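Home News Reviews Forum Newsletter Search

2024-06-23
By Mei Calloway

Well, this was not the week I had planned! I was supposed to be writing up the new kitchen-helper tests at Dosiswood, the home robotics shop over on the old mill road, and instead I spent most of my visit listening to people argue about a thumb.

Quick catch-up for anyone who missed my April piece. Dosiswood is teaching a robot hand to put away household things (bottles into a rack, bowls onto a shelf, that kind of thing), and almost all of the practice happens on a computer first. They run the same little tabletop chore over and over in simulation, and only when the score looks good does the program get loaded onto the real hand in the back lab. The control software is called Vakow, and the team is up to 3,000 practice runs with the current version.

So the scores looked great, the program went onto the real hand, and on the second try of the morning it closed on a bottle and simply didn't stop squeezing. The glass cracked, the neck went one way and the rest of it went the other, and one of the engineers, Kaiwen Xia, got a small cut on his wrist from a piece that bounced off the bench. He's fine! He had a bandage with cartoon frogs on it when I met him, and he seemed more annoyed about his sleeve.

What bugged everybody was that the hand has a grip limit, and it was switched on. Mitali Pramanik, who runs the lab, walked me through it with a lot of patience (I asked the same thing at least twice). The limit was set at 70 percent of full force in the practice world. When the settings were copied over to the real machine, one line got left behind, and the thumb went back to its factory setting with no limit at all. The other fingers were behaving themselves. The thumb was pushing with everything it had. 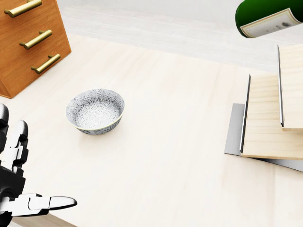

The practice tabletop in simulation, with the hand open at lower left and the bowl nearby and the wooden rack over on the right.

I asked why the computer version hadn't caught it, and Mitali pulled a bit of a face. Glass doesn't break in their practice world. You can squeeze a bottle as hard as you like in there and it stays a bottle, so a grip that's way too strong still counts as a good grip. They knew that already, and a fix was on the to-do list, but it kept getting bumped for other stuff. I have a to-do list like that myself, so I'm not throwing stones.

The emergency stop did work, for what it's worth. Kaiwen hit it right away and the hand went limp, but by then the bottle was in pieces. The clear screen that normally stands between people and the bench had been moved aside that morning so they could get at a cable, and that's the part Rosalind Wojcik, the company's safety lead, is really unhappy about. She's written it up as two separate problems, the missing setting and the missing screen, and she told me the second one bothers her a lot more. "I can forgive a typo," she said.

For now the real hand is powered down. The plan is to check every finger's limit at startup, so the thing won't move if a value is missing, and to wire the screen so the power cuts out when somebody slides it away. They're also switching to plastic bottles for the first 80 runs after any update. The simulation is still going in the meantime, and breakable glass has finally moved up the list.

Rosalind expects to sign off on the new screen before anything gets switched back on, and she wouldn't give me a day for that (I did try!). I've asked if I can come back for the restart, and Mitali said yes as long as I bring my own safety glasses.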